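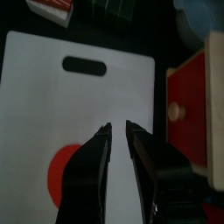

Paid participants wanted: scoring robot arm trials, Treria Lab

Posted 10 Nov 2020

We are looking for people who don't believe everything they see in a robot video.

The field has a habit I'd like to get away from. A team trains a pair of arms on demonstrations, runs the task until it goes well, films that run, and reports a success rate scored by the people who built the thing. I have done this myself. Having gone back over my own old numbers, I no longer trust them much, and I don't see why you should trust anyone else's without knowing who held the clipboard.

The study is called Hollari. It compares two training methods on ordinary tabletop jobs such as picking up a cup or passing something from one arm to the other. Method one learns only from a person driving the arms by hand. Method two gets the same demonstrations plus a correction step, where a person takes over when the arms go wrong and the system trains on the rescue. The second is supposed to be a good deal better. The paper that made us want to test it had a very nice video and a very short section on scoring.

What you would do

You watch recordings of trials, mostly from cameras at the wrists of the arms, and mark each one as done, not done, or can't tell. You won't know which method produced which trial. Neither will the person handing you the recordings. We have over 1000 of them and every one gets scored by more than one person, separately. Please use "can't tell" when you can't tell. A wrist camera sits close to the work and the fingers get in the way of the very thing you want to see, so there will be plenty of cases where a tip looks like it has hold of a handle and might only be near it.

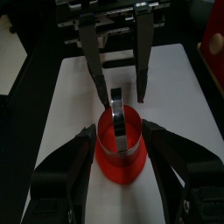
Do I need to know anything about robots?

Experience isn't required, and if you have worked on robot learning in the last few years we would prefer that you sit this one out.

You do need to be 18 or older, able to read English comfortably, and willing to look at fairly dull footage with care. Normal or corrected eyesight is fine. If you have trouble telling red from dark brown or black, tell us when you write and we will give you a set where color doesn't matter.

Time and pay

Each participant scores 200 trials, spread over as many sittings as you like, at a desk in the Delacroix building or at home on your own computer. You are paid by the hour at the lab's standard rate, including the practice set and any breaks you take. Pay doesn't depend on how often you agree with the other scorers. I mention this because on an earlier project it did, and people very sensibly started guessing what everyone else would say.

What happens with the results

We wrote down the analysis before collecting scores and gave a sealed copy to our colleagues at Tendholm, who will open it when the scoring is finished. If the correction step makes no difference, that gets published. If scorers disagree so much that the question can't be answered from this footage, that gets published too — and I think it's the likelier outcome of the two. I would be pleased to be wrong.

We keep your scores under a number and your name in a separate file, which is deleted once everyone has been paid. You can stop at any point and still be paid for the hours you put in.

How to sign up

Write to Gus Boateng at the lab office, room 101, with your name, the hours that suit you, and whether you want to work here or at home. No résumé, please. You'll get the consent form and a short practice set by reply. Read the form before you start the practice set, and ask about anything in it that seems vague. Scoring stays open until April.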